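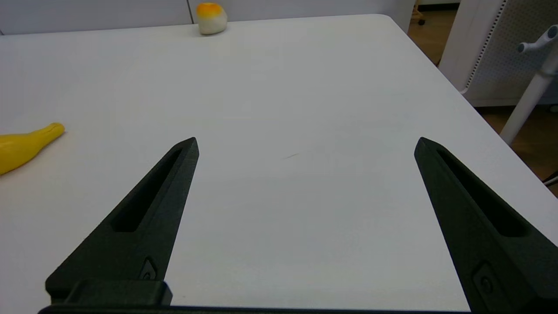

Label stock, second round

16 August 2024

The thermal labels I bought in April have started to fade, so I went back through the parts drawers and checked all of them. Of 1,132 labels, 184 can no longer be read at arm's length. Most of those are on the drawers nearest the window. The ones in the closet look the same as the day I printed them.

The stock was Dakura direct thermal, uncoated. Direct thermal paper darkens with heat and fades with light, and I knew that when I ordered it. The rolls were cheap and I expected to get two years out of them.

I have switched to Trilo thermal transfer, which uses a resin ribbon on polyester film. The ribbon has to match the film. I first tried a wax ribbon left over from shipping labels and the print came off with a thumbnail. With resin, the print head needs to run hotter and slower - I settled on a darkness of 12 and the second-lowest speed. At the default speed, thin strokes drop out of the small text, and a 3 starts to look like an 8.

Layout has changed too. The old labels had a part number, a description and a barcode. I never scanned the barcode, so it is gone, and the part number is now twice as tall. Descriptions are cut at 40 characters by the export script, which breaks words in odd places. I will fix that later.

A roll holds 800 labels, so I need a second one to finish. The closet drawers can keep the old stock until it fails.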